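The Quota

The contract with Drudov called for 3000 accepted episodes by the end of June. In July 2021 the counter at Urnico stood at 467 short, and the operator on the late shift had the headset on again.

The procedure fit on one page. Place the object. Start recording. Bring the hand to the object, grasp, lift, set down. Stop recording. Mark the episode as good or bad. The learning system, which the company called Wavitora, read only the good ones. The bad ones were kept on a separate drive and counted toward nothing.
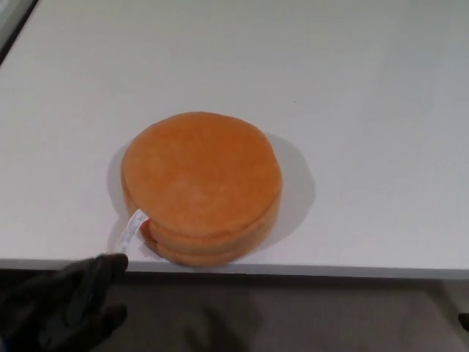

The operator had a private theory about the bad ones. A good episode contained one decision, made early and carried through. A bad episode contained several. The hand approached, stopped, changed its angle, approached again. On the log sheet this was code 2, hesitation, and the operator had entered it more often than any other code.

At midnight the operator opened the drive and played the rejected episodes in order. There were 730. In most of them the fingers stopped short of the object and stayed there for a second or more before closing. The pauses were the operator's own. Some matched evenings that could be remembered: the call from the hospital in Sepúlveda, the week of no sleep. Wavitora had been given none of this. Its grasps, when it was tested, were quick and even, and they failed on soft things.
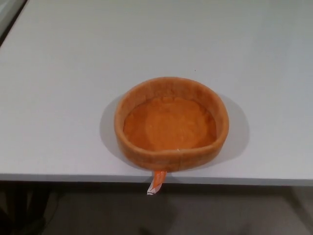

The guidelines defined hesitation as any stop without a cause. The operator read the sentence twice and began to look for causes. It was slow work. With the orange bowl there was the tag, which hung over the front edge of the table and could be caught by a finger coming from below. A stop there had a reason – the hand was choosing a side. The operator wrote this in the comment field, removed code 2, and marked the episode as good.

The next one took less time. By four in the morning the counter had begun to move, and the operator had stopped checking it. The episode on the screen was an old one. The hand came up, waited, and the operator waited with it, one finger over the key.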